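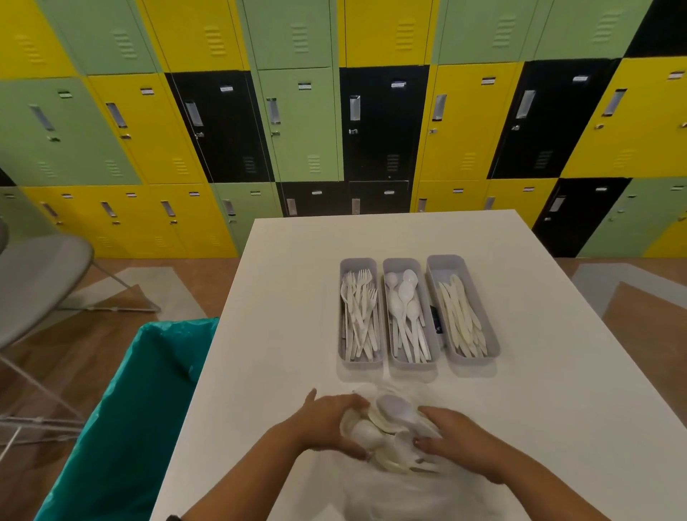 Kornlow tabletop sorting pack, worth the price?

tnagano
We have a two-arm setup and a small budget for demonstration data. Kornlow quoted us $1935 for their tabletop sorting pack, which is 400 first-person clips of people sorting disposable cutlery into trays. Head camera only, no wrist cameras, no gloves. Has anyone trained on it? I'm mostly interested in whether it helps with thin objects. Our current policy does fine on cups and blocks and falls apart on anything flat.

heydari_lab
We bought it in December. Files are clean, timestamps line up, and the download took most of an afternoon. Labels are at the action level (reach, grasp, place, release). No hand pose included, so you run your own. Support answered both of my emails the same day.

gladys_t
I would skip it. For that money you can get the Etov head mount and record your own people on your own table with your own lights. We did that and had usable footage in 3 days. Buying somebody else's kitchen drawer never made sense to me.

tnagano
Gladys, did you count labeling time in that?

gladys_t
No. Labeling was another 2 weeks, on and off. Still ours at the end of it, though, and we can go back and record more whenever we want.

heydari_lab
Two weeks of somebody's time costs more than $1935 where I work. Also, the Etov strap slips if you look down a lot, and sorting is nothing but looking down. We shimmed ours with foam and it still drifted.

gladys_t
Ours didn't slip. Did you get the older buckle?

heydari_lab
Could be. It's the one with the gray tab.

amir_arabz
I've been working with the Kornlow pack for a while, so here are my notes.

Good: the sorting is done at normal human speed and the mess is a real mess. Forks, spoons and knives are mixed up and lying across each other. The trays are not lined up perfectly either, and they sit differently from clip to clip, which helped us. A policy trained on our own fixed trays failed as soon as somebody bumped one.

Bad: hands hide the object a lot at the moment of grasp. With a head camera you get that no matter whose data it is. If your method needs clear contact points you will be unhappy. 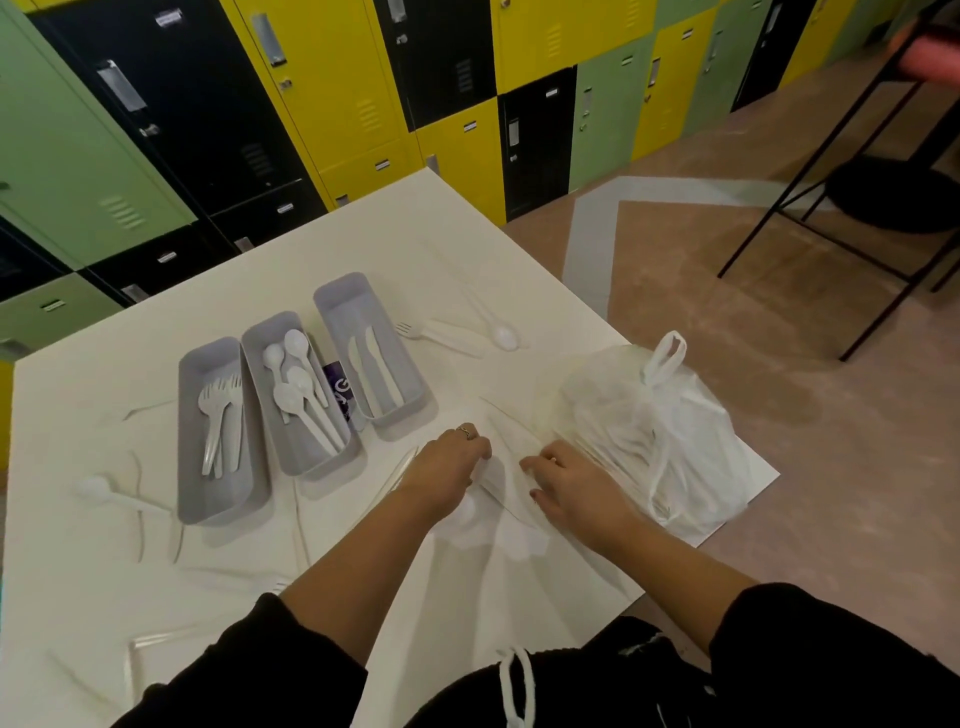 Segmentation is where I lost the most time. Our off-the-shelf masks were made for colored objects and we had to retune nearly everything. You have white cutlery on a white table, and out past the knife tray there's a pale piece that blends right into the surface. Same side, a loose fork has a knife lying against it, and our first model called that one object every time. Adding an edge-based loss fixed most of those. The bag in the corner with handles showing through the film is still a problem for us and we just mask it out.

tnagano
That is useful, thanks. Do you get the full emptying of the bag, or do the clips start with everything spread out?

amir_arabz
Both kinds. The index has a start-state column, so you can filter. It is in the CSV and not in the web viewer.

elaheh_s
Disagree on masking out the bag. Picking from a bag is the part that's hard to script, and it is the reason we paid for this at all. We kept it in and accepted lower numbers on the easy stuff.

amir_arabz
Fair, depends on what you're building. We load trays from a flat surface and have no use for it.

gladys_t
Has anyone here put it on an actual arm? All of this is about masks.

elaheh_s
Yes, with Fitton parallel grippers. Pretrained on the pack, then fine-tuned on our own teleop. Forks and spoons are good. Knives are worse, because they lie flat and our fingertips are too thick to get under them. New fingertips helped more than new data did.

heydari_lab
Same result with knives here. What fingertip thickness did you end up with?

elaheh_s
I'll have to look at the drawing, I'm not at the bench. Will post it tonight.

tnagano
I asked Kornlow for a sample before we commit and they sent a link to a handful of clips. I'm going to run our masks on those first. If the knives come out badly I'll probably borrow a head mount and try it Gladys's way.

gladys_t
Get the newer buckle.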